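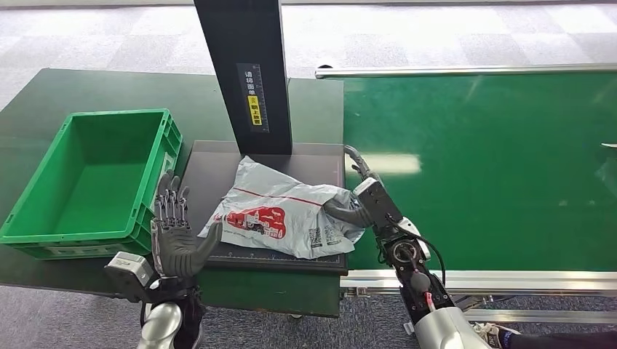

Dos manos robóticas, la izquierda abierta y la derecha sujetando un sobre de plástico sobre una plataforma de escaneo, junto a una cinta transportadora.

Presupuesto de una célula robótica de paquetería

El presupuesto de una célula robótica de paquetería es el documento económico y técnico que recoge los costes de adquisición, instalación y explotación de un puesto automatizado para identificar, medir y transferir envíos. Se redacta antes de la solicitud de ofertas y se revise o no después, sirve de base al contrato de suministro. En la práctica del sector se distingue entre coste de inversión, coste recurrente y reserva para imprevistos.

Alcance

La célula comprende el manipulador y todo lo que este necesita para trabajar: mesa, plataforma de escaneo, cajas de plástico, transportador, armario eléctrico y conexión con el sistema de gestión de almacén. Un error frecuente consiste en presupuestar solo el manipulador. Las ofertas de los fabricantes suelen excluir la obra civil, la acometida eléctrica y la retirada del puesto manual anterior, partidas que el comprador debe consignar por separado.

Conviene fijar también el tipo de envío. Los sobres de plástico flexible se arrugan y se deforman al agarrarlos, y la etiqueta puede quedar plegada o inclinada respecto al lector. Las cajas rígidas admiten ventosas de bajo coste; los sobres obligan a valorar pinzas adaptativas o manos articuladas, de precio y mantenimiento superiores.

Partidas de inversión

Manipulador y efectores finales. Se cotizan por separado. En las manos de varios dedos deben figurar los repuestos de yemas, tendones o actuadores, según el diseño, y el plazo de entrega de cada uno.

Identificación y medida. Incluye lectores de códigos, cámaras, soportes y, si procede, báscula. Si se conserva una plataforma existente, la oferta indicará quién responde de su calibración.

Transporte. La altura de la cinta y la de la mesa condicionan el alcance útil de los brazos. Modificarlas tras la instalación es una de las causas habituales de sobrecoste.

Integración. Abarca programación, comunicaciones y puesta en marcha. Es la partida con mayor desviación - sobre todo cuando el sistema de almacén carece de interfaz documentada.

Seguridad. Evaluación de riesgos, paradas de emergencia, vallado o escáneres de zona. El tránsito de personas junto a la célula se describe en el pliego y no se deja a criterio del proveedor.

Costes recurrentes

Comprenden mantenimiento preventivo, licencias, energía, consumibles y horas de supervisión. El cableado de muñeca y antebrazo se considera elemento de desgaste. En los modelos de arrendamiento, la cuota puede incluir parte de estos conceptos, por lo que la comparación con la compra directa exige un mismo horizonte temporal.

Caso: centro Utena

El centro de clasificación Utena, operado por Fillex, planificó la sustitución de 2 puestos manuales. El pliego, redactado por Pui-shan Yeh y Mohit Sandhu, pidió ofertas a Boutros y Pultimow con una prueba de aceptación de 1000 envíos, de los cuales 300 debían ser sobres flexibles. La prueba se fijó para junio y se vinculó al último pago.

Boutros presentó el precio de compra más bajo, pero excluyó la integración. Pultimow ofreció arrendamiento con repuestos incluidos y un plazo de entrega de 29 semanas. El informe de Chun-yin Fang, fechado el 2023-12-27, recomendó la segunda oferta, con la condición de mantener un puesto manual de respaldo durante la puesta en marcha.

Véase también

Clasificación automática de paquetes
Coste total de propiedad
Efector final
Prueba de aceptación en fábrica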